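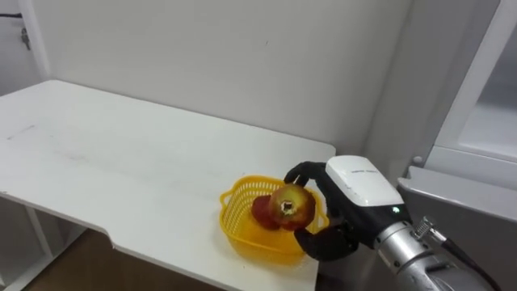 About Triseck

Triseck is a small company that teaches robots to do household jobs by having a person do the job through the robot, over and over, until there is enough of it on record to be worth learning from. We work out of one long room with a herringbone floor, a fridge, a desk and a great deal of cable. We sell recordings, and we sell opinions on other people's recordings. The second line of work started because of the first.

We should say early that we are not believers. Most of us came here from jobs where we had to keep a promised robot running after the people who had promised it went home. We like robots. We have stopped liking the films made about them, the ones with soft piano music and a machine putting away the shopping, and small print at the end saying it was driven by hand. Sometimes there isn't any small print.

What we do

A person wears the controls and the robot copies their arms and hands. We call that person the driver. The driver looks through the robot's own head camera, and a second camera watches from the side of the room. When the driver reaches, the robot reaches. When the driver gets it wrong the robot gets it wrong too, and we keep that take, marked as a failure, with a note on what went wrong.

Our longest-running job is called Kokia. It is fruit, a fridge and a basket. That is the whole task, and people who visit are often let down by it.
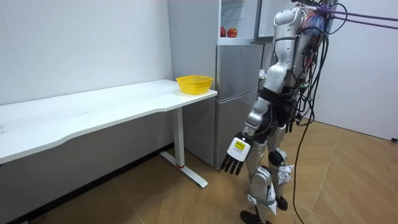 They expect laundry, or an omelette. We tried laundry. What we got was a pile of takes in which a good driver fought with a sleeve, and a model trained on them that had learned mostly to fight with sleeves. Fruit is dull, but you can tell when it has gone right, and you can tell which part of the movement went wrong when it hasn't.

A full set for Kokia is 800 takes by hand control. We hold back 200 of those and never train on them, and customers are told which ones. If a supplier can't tell you which takes were held back, we would ask for a discount, or leave.

How we count

This is the part of the page our sales partner wanted shorter.

Last April we went through everything we had recorded for Kokia up to then: 1,621 takes. We threw out 538 of them. Some had a camera out of step with the arm. Some had a driver who paused to think, and a pause teaches a robot to pause. A good many looked perfectly fine and were only found out when somebody sat down and watched them at half speed with the hand readings alongside. We had already shown a few of those to customers as good work, and we wrote to the customers and said so.

We don't publish a success rate for trained models on this page. A figure like that depends on the room, the light, the fruit and who set the fruit down, and once it is on a website it gets copied without any of that. Ask us and we will send the test sheets, including the bad afternoons.
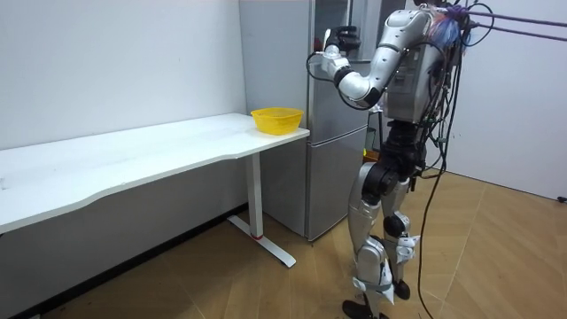 Arm up at the fridge, basket on the desk.

What we don't believe

We don't believe that more takes always help. Our second hundred helped a lot. After that it depended on whether the drivers were doing anything different from before, and drivers are people, so mostly they weren't. Now they are asked to change where they start and which way they come in.

We don't believe that a robot shaped like a person learns more easily from a person. It helps with reach, up to a point. It does nothing for touch. Our drivers are working by sight, and anyone who has tried to pick up a plum by sight alone will know how that goes. We have been through a lot of plums.

We are also doubtful about the word "natural", which turns up in every brochure for hand controls, including one of ours from the early days. It took our first driver three weeks to stop holding her breath while closing the fingers.
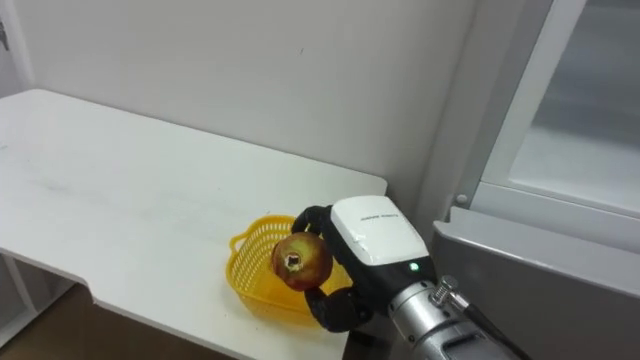 Letting go is the part we have spent the most time on, and the part that interests customers least. Picking up gets the attention. But a grip has to end somewhere, and a driver has to choose how high to open the hand and which finger clears first. With one black finger over the top of the apple and another wrapped underneath, as it is over the yellow basket, the lower one is where the argument starts. Open too early and the fruit drops further than you'd like. Go too low and the finger fouls the rim. We have house rules for this now, two pages of them, and new drivers find them fussy until they have done a morning without them.

Triler and Mihăilă

Triler is our take-checking tool. It plays the camera views and the hand readings together and makes a person press a key to pass each take. It could be made to pass them by itself. We have been asked for that more than once and have so far said no.

Mihăilă is the longer course we run for firms setting up their own driving room. It covers the controls, driver rest breaks, note keeping and a full day on failed takes. A fair share of the firms who come on it decide afterwards not to build a room at all. We count those as satisfied customers, although they rarely buy anything else.

Working with us

We take on a few outside jobs at a time. Send us the task in one plain sentence, say what would count as a failure, and tell us who will be using the recordings. If the sentence has the word "any" in it, as in any object or any kitchen, expect a phone call before you get a price.

Visits are in the mornings, from ten. You are welcome to have a go at driving.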